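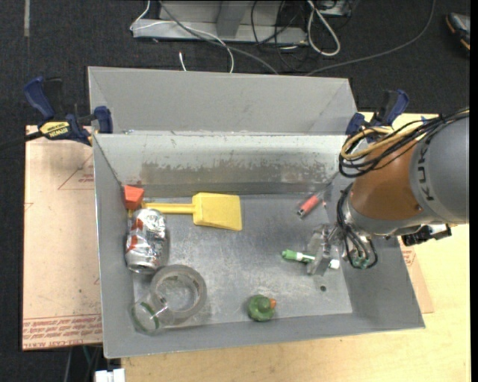
Toy shovel, red-orange block, crushed soda can.

About Flerkateo

We clear out houses. Also garages, storage units, sheds, the odd church basement. Been doing it a while now, still the same number on the side of the truck.

Short version: you call, we come look, we give you a price on paper, we empty the place and sweep it. If that's all you needed, the number is on the Contact page. Rest of this is for people who like to know who's coming in their house. Fair enough.

How it started

Alfie Wragg had a moving business. One truck, the long one with the bad clutch. People kept asking him what to do with the stuff that wasn't moving. Sofa nobody wanted, nine boxes of National-whatever magazines, a freezer. He'd say leave it on the curb, the city will get it. City did not get it. So one spring he took a load himself for a customer on Cesitz Road, sorted it in his own driveway, sold the dresser, gave away the freezer, dumped the rest. Customer told her sister. Sister had a whole farmhouse.

By the next winter there was more clearing than moving and the moving part got dropped. We still get calls for it. Sorry, no. We will not move your piano across town. We'll take it away for good if you want.

The name is a made up word his daughter used for a pile of mess. It stuck. Yes we know it's hard to spell over the phone.

What we do

Whole-house clear-outs, mostly after somebody passes or goes into care. Garages and basements. Rentals after the tenants have gone. Small offices. Attics if there's a proper stair or a solid ladder, please tell us which one before we come out.

Playrooms and daycare closings too, which we get more of than you'd think. Lots of small stuff, takes longer than a room of furniture twice the size. Priced by time and not by the truckload for that reason.

We don't do: paint that's still liquid, chemicals, tires, asbestos, anything alive. The county drop-off takes the first three, ask us for the hours, they change them every March.

Prices

Walk-through is free inside 40 miles. Past that it's $48 and we take it off the bill if you book.

Smallest job we do is $125. That's a pickup load, ground floor, one trip. A full house, most of them, starts at $900 and goes up with stairs and distance to the truck. Long driveways are fine. Long muddy driveways in the thaw, talk to us first.

The price on the paper is the price. If we find a second basement that's on us for not looking. If you add a shed on the day that's on you.

No deposit. Card, check or cash when the floor is swept and you've walked it.

Where it all goes

Everybody asks so here it is.

Good furniture goes to our own shop, Drultetti, round the back of the yard. Open mornings till 1, closed when we have a big job on, there's a sign on the door. Money from that keeps the clear-out prices down. No holds and no delivery. Bring a friend and a blanket.

Clothes and bedding, clean ones, get bagged for the county shelter run. Kitchen stuff sells or gets given away off the free table by the gate. Take what you like from the free table, you don't need to come in and ask.

Metal gets weighed and sold. Cans, pipe, bed frames, old mowers. Cardboard gets baled. Toys, if they're whole, wash and sell cheap. Cracked plastic is trash, there's no market for it here and we're not going to pretend there is.

Books are hard. Noone wants encyclopedias. We do try.

Whatever's left goes to the transfer station and we pay the fee, it's already in your price.

Things we find

Photos, letters, medals, cash, rings, keys, passports. They all go in a box with your name on it and you get the box the same day. Check coat pockets and the backs of drawers before we start if you can manage it, but we check again anyway. Cookie tins especially. Old freezers as well.

We don't read letters. We don't put your stuff online.

If you want something kept and can't decide yet, we'll store up to a closet's worth at the yard for a month at no charge. After that it's on you to come get it. We call twice first.

The crew

Two trucks now. Alfie still does nearly all the walk-throughs because he's the one who's good at the price. The crew are employees and not day hires, same faces start to finish on your job. They eat lunch in the truck. They'll take their boots off if you have carpet staying down, just say so at the door.

Want to be there while we work? Fine. Don't want to be? Also fine, most families leave us a key and come back at the end. Some folks like to sit in the kitchen, so the kitchen gets done last.

The yard

Behind the old Wieser feed store, gate on the left. Not the front, the front is a tire place and they're tired of sending you round. Phones from 7:30 in the morning. If it rings out we're on the stairs with a couch, leave a mesage and we call back by supper.

Spring books up early. Attics we'd like to have finished before the real heat, so get in touch before then if yours is waiting.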